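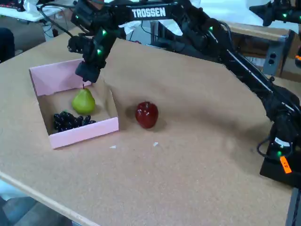
Gravel tire pressure, second round of testing

The January post on pressures drew more mail than anything else I have written, most of it asking why I left out the wider tires. I hadn't bought any yet. I now have two sets of the 40 mm Skernora and enough riding on them to say something.

The test loop is the same one: out on the Arruda road, up the fire road behind the quarry, back on the rail trail. The surface is packed limestone with a washboard section near the top. I rode it five times at each pressure, same bike, same wheels, same bottles. Speed came from a wheel sensor. Power came from the crank, zeroed before every run.

On the rail trail, pressure made almost no difference. Anything between firm and fairly soft fell inside the normal spread between runs. On the washboard the softer settings were faster every time, and the rear wheel stopped skipping under load. The lowest setting was also where I hit the rim, twice, on the same rock.

Oğuzhan Gökçe wrote to point out that my floor pump gauge reads high. He was right. Checked against a separate digital gauge, it was off by 2 psi at the low end, and the error grew as pressure went up. The January numbers should be shifted down to match. I have corrected the table in that post and left the old values struck through.

Sealant: I switched from Clerar to Manel partway through, so any comparison of air loss overnight is useless. Both sealed the one thorn hole I found. Manel leaves less dried crust around the valve core.

Total distance on the first set is just under 3,000 km, including commuting. The center knobs on the rear are worn close to flat — the front still has most of its edge. I will swap them end for end before the fall races.

Edileuza Amaral is running the same loop with a foam insert in the rear and has promised me her files. She is a good deal lighter than I am, so the absolute pressures won't carry over, but the shape of the curve should. I'll post both sets on one chart when I have them.

Posted July 2020 under tires, testing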